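Hartes Wasser, weiche Zahlen

Wer einen Warmwasserspeicher in einem Mehrfamilienhaus plant, kommt an der Wasserhärte nicht vorbei. In der Planungsabteilung von Amell wird das Thema trotzdem oft erst behandelt, wenn der erste Wärmetauscher verkalkt ist. Der zuständige Ingenieur für Trinkwassertechnik, der seinen Namen nicht veröffentlicht sehen möchte, hat uns am Vormittag die Grundlagen erläutert.

Maßgeblich ist nach seiner Darstellung die Summe der Calcium- und Magnesiumionen. In Deutschland wird sie in Millimol pro Liter oder in Grad deutscher Härte angegeben. Ab 14 Grad gilt Wasser als hart. »Das ist eine Einteilung für Waschmittel«, sagt der Ingenieur. »Für die Auslegung eines Wärmetauschers reicht sie nicht aus. Dort brauche ich die Karbonathärte, den pH-Wert und die Temperatur an der Heizfläche.«
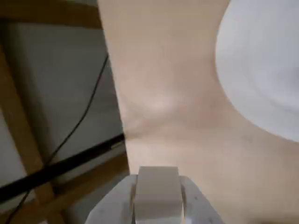 Ab welcher Temperatur fällt Kalk in nennenswerter Menge aus?

»Oberhalb von 60 Grad nimmt die Ausfällung deutlich zu. Entscheidend ist die Wandtemperatur, also die der Heizfläche. Der Speicher kann im Mittel auf 58 Grad stehen, und am Rohrbündel liegen trotzdem 75 Grad an.«

Eine niedrigere Speichertemperatur ist in großen Anlagen nur begrenzt möglich. Am Austritt des Trinkwassererwärmers sind dort aus hygienischen Gründen 60 Grad einzuhalten. Der Spielraum liegt bei der Vorlauftemperatur des Heizwassers und bei der Größe der Übertragungsfläche. Im Objekt Silldale wurde die Fläche bei der Sanierung vergrößert und der Vorlauf abgesenkt. Der Entkalkungsabstand beträgt seitdem 13 Monate.

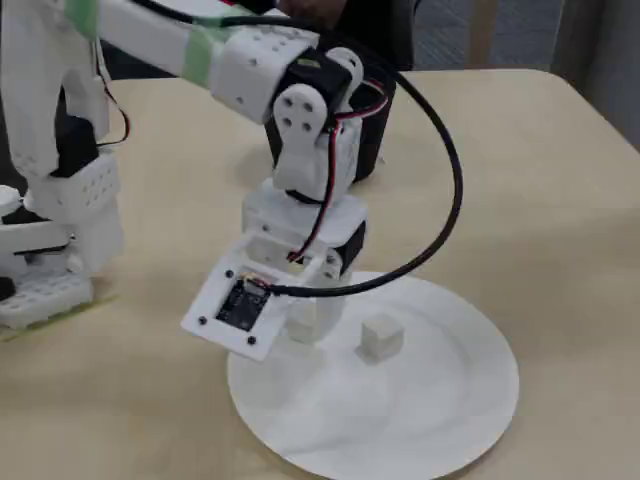 Aus der Hausverwaltung in Silldale heißt es dazu, der längere Abstand sei bei den Wartungskosten spürbar, die Mieter hätten von der Umstellung aber vor allem die Sperrzeiten bemerkt. Beim nächsten Mal werde man die Arbeiten auf zwei Abschnitte verteilen.

Der Ingenieur hält den Einwand für berechtigt. Für die Enthärtung sieht er im Wesentlichen den Ionenaustausch, bei dem Calcium und Magnesium gegen Natrium getauscht werden. Die Anlage wird mit Salzsole regeneriert, das Abwasser ist einzurechnen. Auf null wird nicht enthärtet – ein Teilstrom bleibt unbehandelt und wird wieder zugemischt.
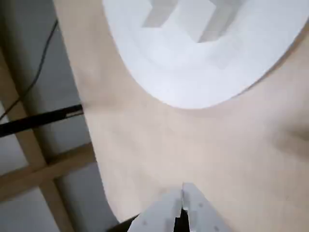
»Die Verschneidung ist der Punkt, an dem die meisten Anlagen falsch eingestellt sind«, sagt er. »Bei der Inbetriebnahme wird einmal gemessen, danach nie wieder. Wenn der Versorger den Anteil aus einem anderen Brunnen erhöht, stimmt die Einstellung nicht mehr.« In der Anlage Varghese habe man deshalb drei Probenahmestellen eingebaut: vor dem Enthärter, nach der Verschneidung und in der Zirkulation. 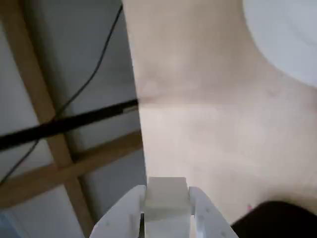 Was ist von physikalischen Kalkschutzgeräten zu halten?

»Man muss die Verfahren trennen. Geräte, die Impfkristalle bilden, lassen sich im Prüfstand nachweisen. Bei aufgeschnallten Magneten kenne ich keine belastbaren Messreihen. Ich plane nur ein, wofür ein Prüfbericht vorliegt.«

Für das Folgeprojekt Skalilano ist ein Ionenaustauscher mit zwei Säulen vorgesehen, damit während der Regeneration weiter enthärtetes Wasser zur Verfügung steht. Die Härte wird nach der Verschneidung fortlaufend gemessen und an die Gebäudeleittechnik gemeldet. Der Sollwert liegt bei 8 Grad deutscher Härte.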